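I bought the Hillari 2 day bag in May to replace a messenger bag that had worn through at one corner. I use it to get to work and back, with a stop at the pool most mornings, so it has to hold a laptop, lunch, a towel and a change of clothes. I paid full price at the Trnka store in Avcombe.

## Fit and straps

The straps are wide and the padding is firm. At first I thought they were too stiff, and for the first couple of weeks they rubbed a little at the collarbone when I wore a thin shirt. They have softened since then. The chest strap slides up and down on a rail, and the rail holds its place. On my last bag it crept down all day.

There is no hip belt. For a bag this size I don't miss one, but if you carry a heavy camera or a lot of books you might.

The back panel is a flat mesh over foam. It gets warm in the afternoon on a long walk. My old Mudano had a raised channel down the middle that let some air through, and I would like to see that on this one.

## Pockets

The main compartment opens two thirds of the way down each side, so you can pack it lying flat. Inside there is one zipped mesh pocket and one open sleeve. I keep chargers in the first and don't use the second for much.

The laptop sleeve has its own zipper along the side. It stops short of the bottom of the bag, so the computer doesn't hit the floor when you set the bag down. My work laptop is thick and it goes in with a bit of a push.

The front pocket is the weak part. It is cut flat, with no extra depth, so when the main compartment is full there is no room left in it. A wallet and a pack of tissues will go in. A pair of glasses in a hard case will not.

The bottle pockets are good. Both are deep enough that a tall bottle stays put when you lean over.

## At the pool

I wanted a bag that would go into a locker without a fight, and I had doubts about this one from the way it stands up in the store. The frame sheet in the back doesn't fold, so you can't squash the bag down to make it shorter.

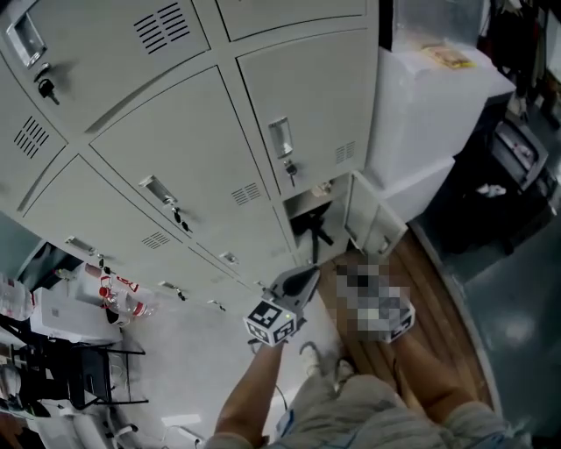
*Gray metal lockers with key locks and vent slots.*

Packed for a normal day, it goes in upright if I take the bottle out first. Packed full, it has to go in on its side, and the haul loop on top is useful for getting it out again. My shoes go in a separate sack, which I clip to the outside on the way home.

The key clip deserves a mention. It is on a short cord just inside the front pocket, and the cord is too short to reach a door while the bag is on your back. I took it off and put on a longer one from a hardware store.

## Rain

Hillari calls the fabric water resistant, and I would agree with that much. A walk of 9 minutes in steady rain left the inside dry. A longer one got water in through the top zipper, and the towel was damp along one edge. There is no rain cover in the bag and no pocket for one.

## Wear so far

The fabric shows no damage. One zipper pull came off in the first month. I wrote to the company and got an answer from Sandamali Matubbar in customer service, who sent a set of 7 new pulls at no charge. They take a minute to fit and the rest have held.

The light color shows dirt along the bottom. A damp cloth and dish soap takes most of it off. If I were buying again I would get the dark green.

## Rating

7 out of 10. I would buy it again for the laptop sleeve and the bottle pockets. Anyone who keeps a lot of small things in the front of a bag should try it in the store first, with those things in hand.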